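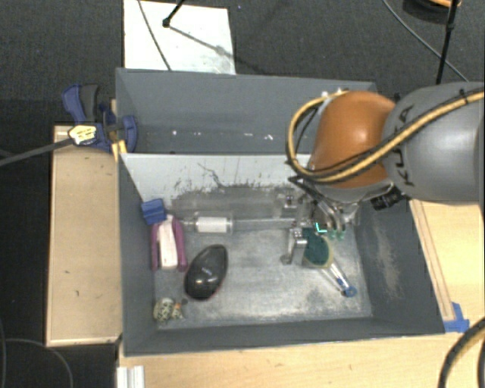

Subject: Re: [Jancombe-singers] Keys for the spring program

Naheed Paracha wrote:
> Hello all, I've been through the draft program and I have two worries.
> First, the Bettencourt setting sits very high for the sopranos, and we
> are down to 4 who like it up there. Could we take it a whole step lower?
> Second, are we really going to learn 17 pieces by April? I love them all
> but my poor head is only so big.
> Naheed

Dear Naheed, and everybody,

Thank you for writing this out so kindly. I had been chewing on the same thing since the last rehearsal and hadn't got up the nerve to bring it up, so you've done me a favor.

On the Bettencourt, yes, please, let's bring it down. I sat at the piano last night with a cup of tea and tried it both ways, and a whole step lower it loses a little of the shine at the top but the altos get that lovely warm line on page 18 that they've been fighting to be heard on. The basses may grumble. Rodrigo, I'm looking at you — you have two low notes near the end that will now be very low notes, and if they don't come out in the morning we'll give them to Osaze, who seems to keep a cellar down there.

On the number of pieces, I'm a bit more torn. Last year we dropped things late and the people who had worked hard on them were sad about it, me included (I still hum the tenor part of that Advent carol while I do the dishes). What I'd suggest is that we keep the rounds and the short folk songs, which mostly teach themselves, and put off the two long ones with the page turns until the fall. Amna has already marked up her copy of the second one very beautifully, so Amna, please hang on to it, we'll want it in November.

I also promised to answer the question about memorizing. I'd like us off the page for the opening song and the closing song, and that's all. I've sung in a choir where we had to learn 70 minutes of music by heart and I spent the whole concert looking frightened, and my mother told me so afterward.

New copies in the lower key will be on the piano before we start. Bring a pencil, and do write your name on your folder, there are three plain blue ones in the cupboard.

Warmly,
Razia Lodhi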